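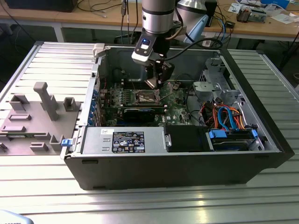

# Chapter 4. Getting Heat Out of the Box

Chapter 3 dealt with how electrical power reaches the parts of a desktop computer. This chapter deals with the same power on its way out. Apart from a very small amount that leaves as light, sound and radio signals, all the energy drawn from the wall socket ends up as heat in the room. The task of the cooling system is to move that heat from a few small pieces of silicon to the surrounding air without letting any part get too hot on the way.

After working through this chapter you should be able to:

- trace the path of heat from a chip to the room and name each stage;
- use thermal resistance to estimate a chip temperature;
- explain what thermal paste does and why too thick a layer is harmful;
- estimate the rise in air temperature through a case;
- read a fan curve and find the working point of a fan in a given case.

Section 4.5 relies on the pressure units introduced in Chapter 2. Readers who skipped that chapter should look at Table 2.3 first.

## 4.1 Where the heat comes from

A processor is made of a very large number of switches. Each time a switch changes state, a small electrical charge is moved and its energy is lost as heat. The heat given off in this way rises in step with the clock rate and with the square of the supply voltage. A modest cut in voltage therefore has a larger effect than the same cut, in percentage terms, in clock rate. A second share of the heat comes from leakage, the current that flows through switches that are meant to be off. Leakage grows with temperature, so a badly cooled chip gives off more heat than a well cooled one doing the same work.

The graphics processor behaves in the same manner and in many machines is the larger source. Memory modules, drives and the voltage regulators on the motherboard each add a smaller amount. The regulators deserve more attention than they usually get. They stand close to the processor socket, and their cooling often depends on air that has been set moving by the processor cooler. Replacing a cooler that blows down on the board with one that blows across it, or with a liquid loop, may leave them in nearly still air.

The power supply also gives off heat, because it doesn't pass on all the energy it takes in. In most cases of recent design it draws its own air through a vent in the floor and returns it at the rear, and it can then be left out of the sums for the main chamber. Older layouts, in which the supply pulls warm air from inside the case, are treated in Section 4.8.

## 4.2 The path from chip to room

Heat leaving a processor passes through the following stages:

1. the silicon itself;
2. the solder or paste between the silicon and its metal lid;
3. the lid;
4. the thermal paste between the lid and the cooler;
5. the base of the cooler and any heat pipes;
6. the fins;
7. the air inside the case;
8. the air in the room.

The first five stages work by conduction, with the exception of the heat pipes, in which a liquid boils at one end and condenses at the other. The step from fins to air is convection. The last step is simply the carrying away of warm air and its replacement by cooler air. Radiation plays a small part inside a case with fans running and is left out here.

The stages are in series. The same heat passes through each, and the temperature falls at every step. It follows that improving a stage which is already good brings little benefit. A reader who fits a costly paste under a cooler whose fins are blocked with dust has improved the wrong stage.

## 4.3 Thermal resistance

Each stage is given a *thermal resistance*, R, stated in degrees Celsius per watt (°C/W). If a stage carries a heat flow P, the temperature difference across it is

**ΔT = P × R**

The form is that of Ohm's law, with temperature difference in place of voltage and heat flow in place of current. Resistances in series are added.

### Worked example 4.1

A processor gives off 80 W. The resistance from silicon to lid is 0.15 °C/W, that of the paste is 0.05 °C/W, and that of the cooler, from base to air, is 0.30 °C/W. The air entering the cooler is at 30 °C. Find the temperature of the silicon.

The total resistance is 0.15 + 0.05 + 0.30 = 0.50 °C/W.

The temperature difference is 80 × 0.50 = 40 °C.

The silicon is therefore at 30 + 40 = 70 °C.

Two points should be noted. The starting figure is the temperature of the air at the cooler, which may be well above that of the room. And the result holds only for a steady state. A cold machine put suddenly under full load will take several minutes to reach it – longer with a heavy cooler, and longer again with a liquid loop.

## 4.4 Thermal paste

Two metal faces pressed together touch at only a small part of their area. The gaps between them hold air, which conducts heat badly. Paste fills these gaps. It conducts far better than air but far worse than copper or aluminium, and for this reason the layer should be as thin as the surfaces allow. Its resistance is

**R = t / (k × A)**

where t is the thickness, k the conductivity of the paste and A the area. Doubling the thickness doubles the resistance.

The clamping force matters as much as the paste. Screws should be tightened a little at a time in a crosswise order, so that the cooler comes down level. If it is tightened fully on one side first, the paste is squeezed into a wedge, and part of the lid may be left with a layer several times thicker than intended.

## 4.5 Moving air through the case

The heat carried away by a stream of air depends on how much air passes and how much it warms. For air at ordinary room conditions a convenient form is

**ΔT = 3 × P / Q**

with P in watts and Q, the air flow, in cubic metres per hour. The constant has been rounded and is good enough for planning.

A machine with a powerful graphics card may release 500 W into its main chamber. To hold the rise in air temperature to 11 °C, the flow must be 3 × 500 / 11, or about 136 cubic metres per hour. The figure printed on a fan box can't be used directly for this purpose. It gives the flow with nothing in the way, and a fan behind a filter and a grille will deliver much less.

The true figure is found by drawing two curves on one set of axes. The fan curve shows the flow a fan can deliver against a given pressure. The case curve shows the pressure needed to push a given flow through the filters, grilles and parts. The fan will work where the two cross. A clogged filter makes the case curve steeper and moves the crossing point towards a lower flow.

## 4.6 The case used in this chapter

The remaining sections refer to a single machine so that results can be compared. It is a mid-sized tower, the Lustimen, fitted with two front fans and one rear fan of the Ovurer type. The readings were taken by Osvaldo Pace with the side panel closed, after the machine had run under steady load for an hour. A speed of 600 turns per minute is called *low* throughout.

Readers who wish to repeat the measurements will need a thermometer with at least two probes. One probe is placed in front of the intake, clear of any warm air returning from the rear, and the other behind the exhaust grille. Readings taken from the sensors on the board are useful for following changes but shouldn't be compared between boards of different makes.

### Before you continue

Repeat Worked example 4.1 with the air at the cooler raised by 5 °C, and then with the paste resistance doubled. Keep both results. They are needed in Section 4.7, where the effect of a second intake fan is set against that of a better cooler.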